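Septiembre
Por la redacción de Jellov

Jabón en barra Zalla para suelos y ropa de casa

Quien haya crecido en una casa con suelo de barro sabe a qué huele una mañana de limpieza, y a ese olor hemos querido acercarnos con la barra Zalla, que lleva ya 12 temporadas en nuestro catálogo y sigue siendo la que más nos piden por teléfono (¡y la que más nos llevamos a casa los que trabajamos aquí!). La cocemos en Urnalano, en caldera abierta, con aceite de oliva y una parte pequeña de coco para que haga algo más de espuma.

Cada barra pesa 570 gramos recién cortada. Con el tiempo pierde agua y se queda más dura – no os preocupéis, así cunde más. Nosotros la partimos con un cuchillo viejo en cuatro trozos y guardamos tres en un cajón, entre las sábanas. 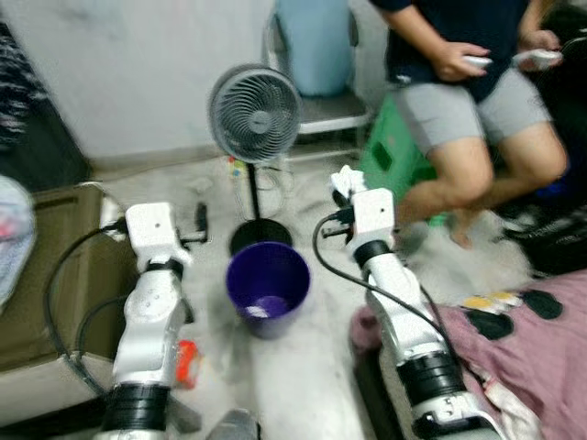 Dos brazos blancos con pinzas negras y sus cables.

Para fregar, rallad un puñado en agua templada, dejad que se deshaga y echadlo al cubo. Va bien en barro, terrazo y gres; en madera sin tratar preferimos la versión Tedesco, que lleva cera y deja menos agua en la superficie. Para cuellos y puños se frota en seco, se espera un rato y a la lavadora con lo demás.

La caja trae 38 barras envueltas en papel y dura casi un año en una casa grande. También la vendemos suelta y en paquetes de 4. Los pedidos salen los martes – si nos escribís el lunes antes de comer, todavía llegáis. Sin perfume añadido, sin colorantes. Conservar en sitio seco y ventilado.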